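Home Notebook Cells Spare parts Search

Cell 2, Gruvum bench
Entry for May, started at 9.40

The arm has been reaching a little too far to the right since the table was moved for the floor work. I noticed it first with the box with the lid, the one we use for the reach-in routine. The fingers should go down through the round opening without touching the edge. On the last runs before I stopped the cell, one finger rubbed on the edge and the box turned a little on the table. The program did not complain, so it is possible that this had been going on for longer than we know.

I switched the cell to manual and reduced the speed before doing anything else. The guard key is on its hook at the Clasimstead side, please put it back there and not in the drawer.

First I checked the simple things. The base bolts are tight. I went over all of them with the torque key and none of them moved. The table was the problem, or at least the first problem. One foot had no proper contact with the floor and when I leaned on the back ledge I could feel it give. I turned the foot down until it carried weight and locked the nut again. After this the level was good in both directions.

Then the gripper. I opened it fully and drove it over the bare part of the table, and compared the two fingers with each other while I closed it in small steps. They must arrive at the middle together. 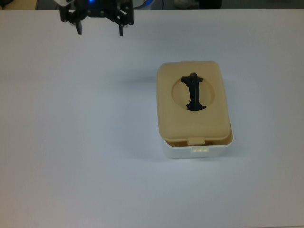

One finger arrived later than the other. The difference was small but I could repeat it, so it is not from my eyes. The screws on the bracket plates were not all equally tight. I took them out one at a time, cleaned the threads, and put them back with one small drop of the weak thread lock (the strong one must not be used here, we lost an afternoon with it last winter). After tightening, the fingers met properly and the opening measured 53 mm between the inside faces. The sheet from Sawatzky gives the same value, so I left the stroke setting alone.

Please note for next time: tighten these screws with the gripper open. If it is closed, the fingers press against each other and the plate takes its position from that pressure. It looks right until you open it again.

While I was there I wiped the fingers with the dry cloth and then with alcohol. I did not use the silicone spray. There is still a can of it standing on the shelf and I would like that it goes away from this room.

11.15

Reference position taught again. I used the method from the Brerkorden cell, because the old one depends too much on who does it:

1. Put the box at the taught place with the latch side in the usual direction.
2. Drive above the opening in manual, slowly, and stop well above the lid.
3. Look from the front and then from the side before going down. One view alone is not sufficient.
4. Go down in small steps until the tips are below the lid.
5. Close the fingers a little and open them again. The box must not move.
6. Save the point under a new name and keep the old one until the end of the day.

Step 5 is the one which people leave out. I left it out too on my first try and had to teach the point a second time.

The lid needs attention as well. If it is not pressed down on all sides it stands a bit higher, and then the height at which the fingers enter is different from the height we taught. Whoever prepares the bench should press the lid at the corners and look at the latch. I have written this on the card at the bench, but the card is small.

12.30, after the new point was saved

I ran the routine in manual mode first and then at 5 per cent speed with my hand on the stop button. The wrist keeps its angle on the way down now. Before the correction it turned slightly during the last part of the movement, which was the controller trying to reach a position that was no longer above the opening.

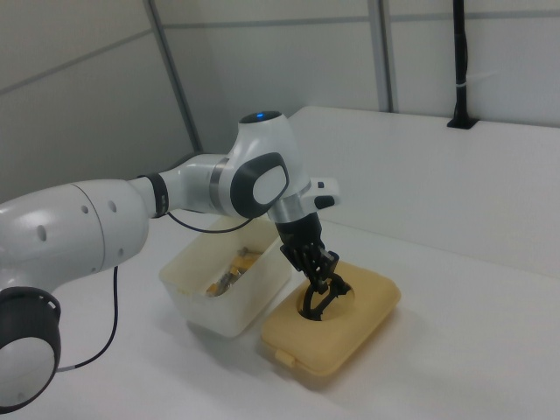 The cables I am less happy with. With the arm stretched out over the table, the sagging one comes down quite low, and in a long reach it could catch on the rim of a container. For the moment I limited the reach in the program so that the arm stays on its own half of the table. A better solution would be one more clip on the forearm, with enough slack left for the wrist to turn fully both ways. I did not want to fix this in a hurry. If the clip sits too near to the joint, the cable bends always at the same point and we will have a broken conductor in a few months, as on the Brerkorden cell.

I also looked at the cable under the big link. There is no wear on the jacket that I could feel with my fingers.

15.00

Automatic mode, reduced speed, the box put back by hand after each run. No rubbing on the edge and no stop from the force limit. I then went to normal speed and let it continue while I cleaned up the tools. The force limit is unchanged. The log shows peaks of up to 2 N at the moment when the fingers close, and this is lower than in the last entry.

The cycle counter was reset after the work. Next check of the bracket screws at 1000 cycles, and then we decide if the interval can be made longer. If the thread lock holds I think it can.

Still open:
- clip for the forearm cable, to order (ask Sawatzky for the soft type, the hard ones mark the shell)
- a bigger card for the bench
- silicone spray, remove
- old reference point is still in the controller, I will delete it tomorrow morning if the first run is good
- put two marks on the floor at the table feet, so that we see at once if it was pushed again

Cell left in automatic, guard closed, key on the hook.

Clasimstead Workshop Notebook - Contact - Copyright Clasimstead - Back to top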